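Home Help Exchange > Bathroom > Fixtures and Storage

Corner shower shelf keeps coming off tiled wall -- adhesive, suction or screws?

Posted by Genalyn Lagman, 20 Oct 2026
Tags: shower, shelf, tile, adhesive, rust

I have a dark gray metal corner shelf, quarter-circle shape, with slots cut through the bottom and a raised rim along the curved side. It came with two adhesive mounting strips, one for each straight side. The shower is a corner stall with glazed ceramic tile, 6 inch squares, installed by the previous owner. Grout is the sanded kind, slightly recessed.

The shelf has fallen twice. The first time was the morning after I mounted it. The second time it stayed up until I put a full-size shampoo and a conditioner on it. Both times the adhesive stayed on the shelf and let go of the tile.

What I did before mounting:

Wiped the tile with bathroom spray cleaner.
Dried it with a towel.
Pressed the shelf on and held it for a minute.

The packaging says Studex on the front and gives no load rating that I can find. I would like to avoid drilling. The wall on the left side backs onto a bedroom closet and I do not know what is behind the tile.

Questions: is the adhesive the problem or the preparation? Would suction cups hold better on this kind of tile? If I have to drill, is it a job for someone who owns a drill and has used it for curtain rods and nothing else?

Also, one of the slots has an orange mark at the end after only a few weeks. I don't know whether that is rust or residue from the water.

3 answers

Dirk Oltmanns

Preparation. When the adhesive comes away with the shelf and leaves clean tile behind, the bond to the tile never formed. Spray bathroom cleaners commonly leave surfactant or a shine additive on the glaze, and soap film survives a single wipe. Adhesive tape sticks to the film, and the film slides.

Procedure I use:

1. Scrub the area with a non-scratch pad and a small amount of dish soap. Rinse thoroughly.
2. If you have hard water, go over it with white vinegar diluted one to one, leave it a few minutes, rinse again. Keep it off natural stone and don't leave it sitting on the grout.
3. Let the wall dry overnight with the shower out of use. Grout holds water longer than the tile does.
4. Wipe with isopropyl alcohol on a lint-free cloth. Let it evaporate. Don't touch the area afterward.
5. Remove all of the old adhesive from the shelf and fit new strips. Used strips are finished.
6. Press hard along the full length of each strip. Holding the shelf lightly for a minute does very little -- these adhesives respond to pressure more than to time in the hand.
7. Leave it unloaded for as long as the strip instructions call for. If there are no instructions, I would give it three days.

Position matters too. With 6 inch tile, a strip of any length will probably cross a grout line. Wherever it crosses recessed grout there is no contact, and water gets in behind the strip at that point. Hold the shelf in the corner, mark its height with painter's tape, and move it up or down until both strips sit fully on glazed tile horizontally. For the vertical joints you may have to accept one crossing.

Check the corner itself as well. Put a small square in it. Tile corners are often out of square because of the setting bed, and a rigid shelf will then touch at the front and gap at the back, or the reverse. A thicker foam strip takes up a small gap. A large one it will not.

Suction cups: they work on large, smooth, glossy tile. On a 6 inch tile a cup has to fit entirely inside one square, and most corner shelves don't let you choose where the cups go. They also need to be re-seated regularly. I would not go that way with full bottles.

Pascal Frerichs

just screw it in, adhesive is a waste of money. mine has been up for years

Comment by Genalyn Lagman: What kind of anchor, and did you drill the tile or the grout?

Comment by Pascal Frerichs: tile. plastic anchors that came in the box. dont remember the size

Comment by Dirk Oltmanns: Anchors from the box are fine in masonry. In cement board over studs I would want to know what is behind the board first, and in a shower the supply line is sometimes closer to the corner than people expect.

Carola Kramer

Dirk has covered the adhesive. I'll add the drilling and the rust, which have not been covered.

Drilling. It is within reach of someone with curtain rod experience, with a different bit and more patience. Check first whether your shelf has screw holes. Many adhesive-only models don't, and drilling through a coated shelf exposes bare metal exactly where it stays wet.

Use a diamond-tipped hole bit on hard porcelain. A spear-point carbide bit is sufficient for ordinary glazed ceramic. Hammer action off until you are through the tile completely, and preferably off throughout. Put masking tape over the mark so the bit doesn't wander. Run the drill slowly, keep the bit wet with a sponge, and let it cut under light pressure. Stay well in from the edge of the tile. After drilling, vacuum the hole, fill it with sanitary silicone, push the anchor in, add a little more silicone, then drive the screw by hand until snug. Overtightening cracks tile more often than drilling does.

A detector with a pipe mode is worth borrowing for the closet wall. Since the wall backs onto a closet, you may also be able to inspect from that side if there is an access panel.

Orientation and drainage. The shelf goes rim up, pointed corner into the wall corner, flat underside level or tipped very slightly toward the room. Tipped backward, water collects along the adhesive.

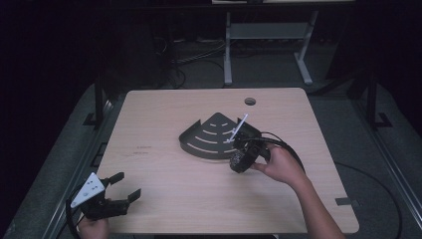

Do the slots on the shelf make any real difference compared with a solid one?

They let water drain through, so bottles stand on a surface that can dry between showers and soap scum builds up more slowly. The slots also have more cut edges, and on coated steel those edges are where the finish is thinnest. Clean them with an old toothbrush every couple of weeks and look at the slot ends, where rust usually begins.

On the orange mark. Rub it with a cloth and a paste of baking soda. If it comes off and the surface underneath is intact, it was a deposit, either from iron in the water or from the bottom rim of a shaving cream can. Cans are a frequent culprit. If it comes back in the same place, or the coating has lifted at the edge, the base metal is corroding. A magnet gives a partial answer: aluminum won't attract it and won't produce orange rust at all. Steel under a coating will attract it. Some stainless grades attract it and some don't, so the test doesn't settle the matter for stainless.

Coated steel with active rust can be slowed by sanding the spot, drying it fully and sealing it with a rust-inhibiting enamel. It is a small repair on an inexpensive item. I would return it if the store still accepts it, and look for anodized aluminum.

Load. With no rating printed, treat it as unrated. A quart bottle of shampoo weighs a little over 2 pounds full. Put the heavy bottles at the back near the point, light items along the rim. Weight at the rim pries the top edge of the strips away from the wall, and that is the direction in which tape is weakest.

Comment by Genalyn Lagman: The magnet sticks. The orange mark came off with baking soda and the coating looks whole, so I am blaming the shaving cream for now. The corner is slightly out of square, open toward the front. I have ordered thicker strips and will follow Dirk's list.

Comment by Tuncay Altıntaş: For the out-of-square corner, a bead of sanitary silicone on the wider side works as well, with tape to hold the shelf until it cures. Removal is slower -- you cut it with a thin blade or fishing line and scrape the rest. Read the silicone label for the cure time before running the shower.

Comment by Carola Kramer: Agreed, with the caution that silicone doesn't stick to old silicone. Any earlier residue has to come off first, including the thin film you can feel but can't see.

Related threads

Removing adhesive residue from glazed tile
Grout lines and suction hooks
Shower caddy over the door, seal damage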